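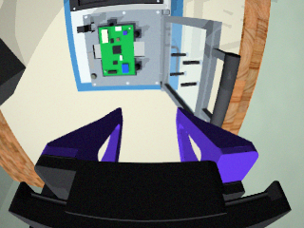 Chapter 3
Attending the Scene of a Road Collision

The first officer to arrive at a collision is responsible for the safety of everyone present until relieved. This chapter sets out the duties of that officer in the order in which they normally fall.

3.1 Approach and positioning

The patrol vehicle should be stopped short of the damaged vehicles, with its warning lights on. On unlit roads, such as the Curgate to Lallitz route used in the exercises, the first warning sign is placed 100 metres before the obstruction. In February conditions, when ice or slush may be present, the distance should be increased.

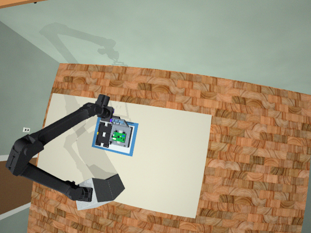

Casualties are then checked and the control room is told how many persons are injured and whether any is trapped. No vehicle is moved before its position has been marked, unless life is at risk.

3.2 Witnesses

Witnesses should be kept apart where possible and asked for a short first account. Full statements are taken later, under the procedure in
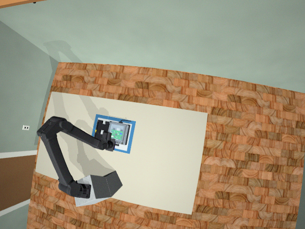

20

Chapter 4. The officer records the time of each account and the place where the witness was standing.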